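Obst und Gemüse im Gästezimmer

Galerie vom 29. März 2025
Text und Fotos: Aníbal Sánchez

Seit dem Winter wohne ich bei Annelies Baumgartner in Wullitz, im kleinen Zimmer unter dem Dach. Die Küche ist sehr eng, deshalb sortiere ich meinen Einkauf gern auf dem Bett. Dort gibt es am Vormittag auch das beste Licht. In dieser Galerie zeige ich, wie ich Obst und Gemüse ordne, bevor es in die Küche kommt. Orangen und rote Früchte lege ich zusammen auf ein Tablett mit hohem Rand, damit nichts wegrollt. Das Gemüse bekommt seinen eigenen Platz auf einem Tuch.
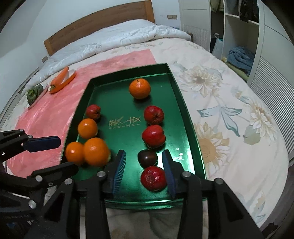 Beim Obst schaue ich zuerst auf die Schale. Was schon ein bisschen runzlig ist, liegt bei mir vorne und wird am gleichen Tag gegessen. Die Orangen halten länger, sie dürfen warten. Meine Mutter hat es immer so gemacht, und ich habe keine bessere Methode gefunden.

Für das Gemüse gilt fast das Gleiche. Blattgemüse kommt am selben Abend in die Pfanne, mit Knoblauch und wenig Öl. Karotten sind geduldiger - aus ihnen mache ich am Ende der Woche eine Suppe, manchmal mit dem Saft von einer Orange. Fulvio Marino hat mich nach dem Rezept gefragt, ich schreibe es im April auf.

Weitere Galerien: Markt in Garnon, Brotbacken mit Ivar Fjeld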